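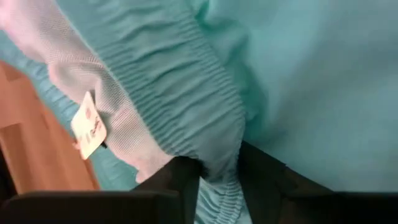 4.2 Picking a grasp when you can't tell whose edge it is

So far I've talked about the controller as if somebody hands it a nice clean grasp point. With clothes that's wishful thinking, and this section is about the part of our stack that has to come up with one. We call it Reddy, and it runs between the segmentation network and the motion planner (Jutcombe, Section 3.4).

The first version of Reddy was pretty dumb, and I wrote most of it, so I can say that. It took the depth map from the fixed camera, found the highest ridge that was narrow enough for the fingers, and sent the arm there. On a single towel this is great! On a heap of mixed clothing you get a ridge that belongs to one garment on the left and a different one on the right, and the planner happily pinches both. Zubaida Jafri went through 416 logged picks from that version and sorted the bad ones by hand, and double picks were the biggest group by a wide margin.

Color helps less than you'd hope. Two layers of the same print look like one layer, and one layer with a deep fold looks like two. Figure 4 has the sort of heap I mean, with patterned navy cloth folded over itself on top and mint-green cloth showing in two separate places lower down. Is the green one garment or two? From a fixed view I can't say, and the network can't either. So we stopped asking it to. The segmentation head now gives us patches instead of garments, plus a score for each pair of neighboring patches that says how likely they are to be the same piece of cloth. Reddy keeps that whole graph around (it's small, so why not) and only commits to a grasp when every patch under the finger footprint hangs together above a threshold. 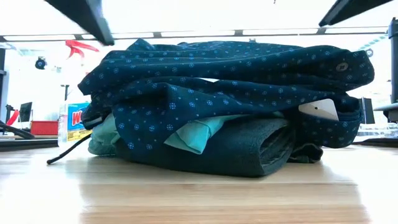 Figure 4. Clothing heap on the worktable, fixed camera.

Why not just lower the threshold and let the arm try more often? A failed pinch drags cloth around and makes the patch graph stale, so each extra try costs a full re-segmentation and usually leaves us with a harder heap.

The threshold itself came out of a sweep over 3,497 labeled patch pairs. We held out 870 of those and never touched them while tuning, which took more self-control than I'd like to admit. I'll give the curves in Section 5, but the short version is that there's a wide flat stretch in the middle where nothing much changes, and we parked the threshold there.

Once the fingers are close, the fixed camera is mostly looking at the back of the gripper, so we hand over to the wrist view. Here we care about texture much more than color. Gathered elastic, mesh, and plain woven fabric look very different up close, and a waistband is a lovely thing to grab: it's thick, it has a direction, and it's usually sewn to everything else. Reddy lines the finger closing direction up across the band and shifts the target along it if a tag or a loose lining is in the way. The shift is capped at one finger width. We tried letting it wander farther and it would slide right off onto the next garment, so the cap stayed.

One thing I'd still change is the timing. The wrist network runs at the same rate as the Clultance driver, and when the two drift apart the correction lands a step late. You can see it in the logs as a little hook at the end of the approach. We patched it in September by stamping both streams from one clock, and the hook got smaller but it's still there on long reaches.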